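**From the Liltport bench: hand-held grippers, one month on**

Right, where did I leave you? In the last newsletter I promised a proper write-up of the hand-held gripper work, then February ate itself and you got a paragraph and a half about our move. So this one's longer, get a tea.

For anyone who joined the list since then (hello!), the question we've been chewing on is pretty simple. If you want a robot arm to learn a fiddly job, you can either drive the arm yourself with a joystick thingy and record that, or you can do the job with the gripper in your own hand, with the camera riding on it, and leave the arm out of it until later. The second way is much quicker and much nicer to do. What we didn't know was how much you lose when the recordings go across to a real arm, and whether the loss comes from the bits everybody worries about.

Byung-chul Jin set up the comparison and I did most of the complaining. We picked three jobs: putting a lid on a tub, hanging a loop of cable on a hook, and picking up a scrap of thin stuff (paper, mostly) from a flat table. The scrap one was my idea and I've been made to regret it. Thin things on flat surfaces are horrible. You come in a hair too high and close on air, a hair too low and you're shoving the table along.

We collected 1,281 hand-held recordings across the three jobs before we threw any out. Then Ye-seo Yook went through the lot, which I'd like to thank her for in print as I didn't do it nearly enough at the time. She dropped 184 of them. Most went because the tracking had wandered off, a few because whoever was holding the gripper had stopped halfway to chat, and one because I sneezed.

The tracking is the bit I want to talk about. The gripper works out where it is from what its camera sees, and the lens is a wide one, so it takes in nearly the whole room, ceiling and all. That's handy, because ceilings don't move. But people do, and when two or three of you are working near each other there's a lot of moving stuff in view. Our first guess was that the people were the problem. Byung-chul was so sure of it that he'd started drawing up a rota so we'd never be in the room together, and Si-woo Hong, who likes company, was not keen.

So we tested it. Same jobs, same hands, one batch with the room busy and one with everybody else sent off to the kitchen. The difference was tiny! Small enough that I wouldn't want to hang anything on it. The rota went in the bin and Si-woo bought biscuits.

What did make a difference was speed. When you've done the lid job forty times you get quick, and you start flicking your wrist at the end to get on to the next one. You don't notice you're doing it. The picture smears, the tracker has a wobble, and the last half second of the recording (the half second where the lid goes on, of course) ends up a few millimetres off. You'd never spot it watching the video back. Ye-seo found it by lining up the end points on a plot and asking why mine looked like somebody had dropped them.

The fix is embarrassingly low-tech. You hold still for a slow breath before you start and another one when you're done. We also put a printed marker card on the table for each session so there's something sharp and known nearby, and we check against it at the start and the end. If the two checks don't agree, the session gets a flag and somebody looks at it before it goes in the pile. That's it, really. No new hardware.

With the held-breath recordings, the arm managed the lid job nearly as well as it did after training on the joystick data, and we'd made the hand-held set in a fraction of the time. The cable hook was a bit behind. The paper scrap was behind by a lot, and I think I know why, though Byung-chul doesn't agree with me yet. My hunch is that a person's hand gives a little when the fingers touch the table, and the arm doesn't. We feel the contact and ease off without thinking about it. None of that is in the video, so the arm copies where we went and none of how softly we got there. Byung-chul reckons it's just a height offset in the calibration and that I'm being romantic about wrists. We've got a bet on, and I'll report back.

One thing I'd do differently: more hands. Nearly all of the recordings come from four of us and you can tell. I come in from the right every single time, like I'm reversing a car into a space. Skarphéðinn Egilsson came down from the Vusimville group for a few days and his recordings looked so different from ours that the first model we trained with them in got worse before it got better. Once there were 26 of his per job it settled down and started coping with tub positions it had never managed before. I'd love to try that properly, with lots of people doing a few each and nobody getting good enough to be lazy.

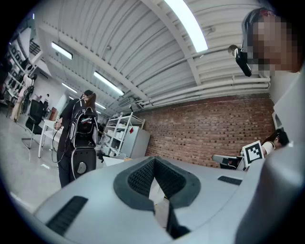
*A scrap down in the gripper, a marker card set up beyond it, and colleagues getting on with things.*

I'm fond of that view, I have to say. After a few weeks of sorting these you get oddly attached to the lights and the brick wall. The wide lens bends everything, and the ceiling takes up a ridiculous amount of room, but all those straight edges and light fittings are what I meant earlier about having something steady to hold on to. We did wonder about cropping the tops off to save space on the disks. Please don't do this if you're trying it at home. I did it on a copy, and the tracking went to bits.

**Bits and pieces**

Anikó Hegedűs is writing up the busy room against quiet room test as a short note, with the plots in. If you'd like to read the draft and be rude about it, reply to this email and I'll pass you on to her. She'd especially like to hear from anyone who got the opposite answer.

The next job on the list is folding a cloth with two grippers, one in each hand. I tried it last week and it's like patting your head and rubbing your tummy. Si-woo is annoyingly good at it.

I've also been asked a few times whether we'll share the recordings. Yes, but not yet. Faces need blurring all the way through first, and I want Ye-seo's flags to go out with the files so that other people can argue with what she dropped. The dropped ones will be in there too, in their own folder. I think they might be the more useful half, if you're working on tracking.

And the spring meet-up is still on, by video, with the Castine lot hosting. I'm down to talk about the breath thing, and I'll bring the bad end-point plot, the one that's all mine. If you've been recording by hand as well, do bring your worst sessions along. The good ones all look alike.

Write back if any of this rings a bell, or if you've got a trick for paper. I'll take anything at this point.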